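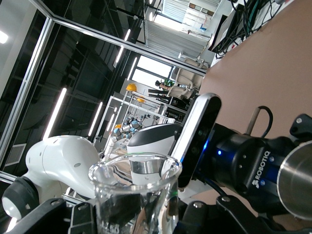 The youth assembly of the Plolmont Civic Union began as a mailing list of 32 members and now has a vote on the party's policy board. Its rules fill 16 pages, most of them on how delegates are picked. A district with 2,000 paid members sends one delegate; a district with 3,000 sends two. Members under 30 vote by paper ballot, and the count is open to any branch officer. The assembly's first motion dealt with school science budgets, down to basic items such as a clear glass beaker with black printed graduation marks. The motion passed in August and went to the policy board without changes.

Kanaan and Putero, the two largest districts, wanted seats split by membership alone. Delance, a rural district, asked for a fixed minimum.
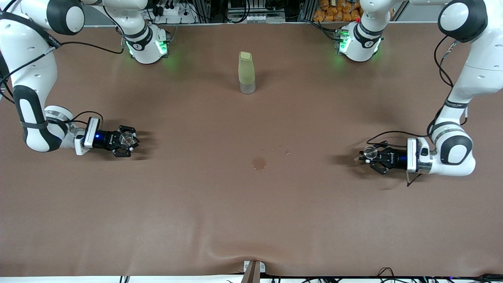 The final text gave Delance its minimum - one seat, with full voting rights - but kept the membership scale for all other districts. Terms last two years. A delegate who moves to another district gives up the seat, and the branch has six weeks to fill it. The policy board can return a motion once, with written reasons, after which it goes to the full party conference.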